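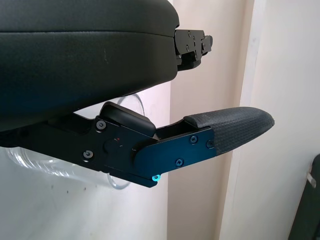 Fig. 1. Black padded surface with a seam, dark metal plates with screws underneath.

Vevinmont Evening School
Care of Surfaces and Work Places
Handout for Unit 2: Tables, padding, tape and small plastic things
Ludmila Koubek, 27/03/2018

What this unit is about

In the first unit we spoke about floors and windows. Now we come to the surfaces which people touch with their hands during the work: the table top, the padded parts, the metal fittings, and the small things that stand on the table. They are smaller than a floor, but they take more of your attention in a normal shift, and complaints from the users of a room are very often about them.

Please read the whole handout before the practical evening. The words in the list at the end will be used in the practical evening without translation.

1. Look before you clean

The first step is always to look, with dry hands and without any cloth. Stand so that the light comes from the side. A surface that seems clean from above can show many marks when you bend down and look along it.

We use four words for marks, and I ask you to keep them apart in your notes.

Speck: a very small dark or light point. It can lie loose on the surface or it can be stuck.
Smudge: a soft mark without a clear border, larger than a speck.
Scuff: a mark left by rubbing, often gray or black. It is usually material from another object which stayed on the surface.
Scratch: a line where the surface itself is damaged. You can sometimes feel it with the fingernail.

The difference between scuff and scratch is the most important one in this unit. A scuff can often be removed. A scratch can not be removed by cleaning, and if you rub on it for a long time the area around it becomes shiny and the damage looks worse than before. When you are not sure, write "mark, kind not clear" and go on. This is a perfectly good note.

2. Padded surfaces

Black padding is sold in real leather, in vinyl, and in several mixed materials. From a short distance they look very similar, matte and with a fine texture. I have worked with upholstery for a long time and I still make mistakes when I judge only by the eye. For this reason we treat every unknown black padding as if it was the more sensitive material.

On the padding in Fig. 1 you find a few light scuffs and one thin vertical scratch near the middle. In the notes these go on separate lines. The seam is also to be noted, with its direction (here it is horizontal), as dust and liquid collect in a seam.

How we proceed with unknown padding:

Remove the dust with a soft dry brush. Along the seam, brush in the direction of the seam.
Wipe with a cloth which is only slightly damp. Clean water, no product.
Dry with a second cloth at once.
If a scuff stays, test the mild solution (see section 4) on a place that is not seen, and wait until it is dry before you decide.

Do not use furniture oil. Do not use a melamine sponge on padding. It works like a very fine sandpaper and takes away the matte finish - you then have a shiny spot that stays for ever.

A bluish shine on a black surface is often only reflected light. Move your head a little. If the shine moves also, it is light. If it stays in the same place, it can be a film of old cleaning product, and then you wipe again with clean water.

3. Metal plates and screws

Dark metal plates are painted, powder coated or anodized. All of them can be wiped with a damp cloth. Alkaline products are bad for anodized metal, so the strong kitchen cleaner stays in the cupboard.

Around screws with a cross recess we use a dry brush or a cotton swab. No liquid is sprayed on screws or into a joint. Spray always on the cloth. If a screw is loose you do not tighten it yourself, you write it in the room book with the place (for example "left side, lower").

If there is a small colored mark on the metal, leave it there. Technicians put such marks to check a position later, and I know a case from Pirkside where a careful student removed all of them with alcohol in one evening. It took more than a week until everything was marked again.

Where a padded part hangs close over a metal part, the narrow gap between them is cleaned last, with the long thin brush, and you pull the dust out to yourself. Do not push it in.

4. The mild solution

In our school we use Yimyam neutral. The dose for the practical evening is 11 ml for 1000 ml of water, lukewarm. Use the measuring cup, not the cap of the bottle. The caps were changed in January and the new ones hold a different quantity.

More product does not clean better. It leaves a sticky film, and the next day the table has more dust on it than before your visit. If you made the solution too strong, prepare it again from the beginning. It costs very little.

The solution is used on the same evening only. What remains goes in the sink, and the bucket is left open to dry.

5. White tables

A matte white table top is the most honest surface in a room. It shows each small dark point, and it shows also your own wiping lines if the cloth was too wet. In Mastmont, where we have the practical evening, the work tables are white, so you will have enough opportunity.

The order of work is as follows.

Clear the table. Ask first if the things may be moved. If the place of a thing is marked, the thing goes back exactly on this mark.
Dry cloth, from the far edge to the near edge, in straight lines which overlap a little.
Damp cloth with the mild solution, same direction.
Cloth with clean water.
Dry cloth.

For gray scuffs on a white table we allow a white pad (never the green one), with light pressure and small movements. Stop when the scuff is gone, even when you see a light shadow. Dark smudges which come in a group near to one place are often old glue, and for these we have section 6.
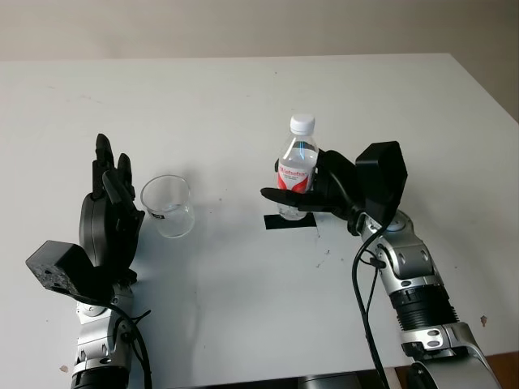 Empty cups and bottles which are still in use need a clear rule, as most discussions with the users of a room begin with them. A closed bottle with liquid inside is not waste. A clean empty cup that stands upright is not waste either, until somebody from the room tells you so. Lift the cup low at the side, wipe under it, and put it back. The bottle is held by the body and not by the cap, since a white screw cap can be closed only half and you do not know this before you lift.

Clear plastic has its own difficulties. It is easily scratched by a dry paper towel. If a clear cup has to be cleaned, use water and the soft cloth and let it dry with the opening down on a clean towel. Labels on cups and bottles stay on. When a label is lost, also the information is lost.

If a bottle has no label at all, you do not smell it and you do not pour it out. It looks like water, but in a work room many things look like water. Call the responsible person.

6. Black tape on the table

Strips or rectangles of black tape on a table top are usually markers. They tell the people in the room where a thing has to stand. Treat them as part of the table. That means:

Wipe along the tape, never against the edge of it. If the edge is lifted by the cloth, dust goes under it and after some days you have a dark line that is difficult to clean.
Use the cloth nearly dry close to the tape.
If an edge is already lifted, press it down with the finger and write it in the book.
If the tape must be removed, only on written request, warm it with the hand, pull it slowly and flat over itself. Remaining glue is taken off with a small piece of the same tape, pressing and lifting. After this the mild solution.

Citrus remover is possible for old glue on white tables, but some table tops become yellow from it. Test first under the table, and wait 2 minutes.

7. Work before the practical evening

Choose one table at your home or your work place and make a sheet for it. Write the material (or "not known"), the marks with the four words from section 1, where they are, and what stands on the table. Do not clean the table before you have finished the sheet. After cleaning, go through the sheet again with another color of pen and note which marks are gone and which stayed.

The sheet should be one page. Drawings are welcome, they do not have to be beautiful. The sheet and the practical work together give 100 points, and the sheet is returned to you with my remarks.

Please bring: two soft cloths of different color, a small dry brush, cotton swabs, closed shoes. Pads and Yimyam are in the room.

8. Words for this unit

matte - without shine
film - thin layer, here mostly old product
seam - line where two pieces of material are joined
recess - the hollow part in the head of a screw
rim - upper edge of a cup
residue - what remains after tape or product
flush - on the same level with the surface
to overlap - to cover partly the line before
lukewarm - a little warm, like the hand

Reading for next time: the pages on stainless steel in the blue folder. The folder is in the Mastmont office and can be copied there, but please bring it back the same evening.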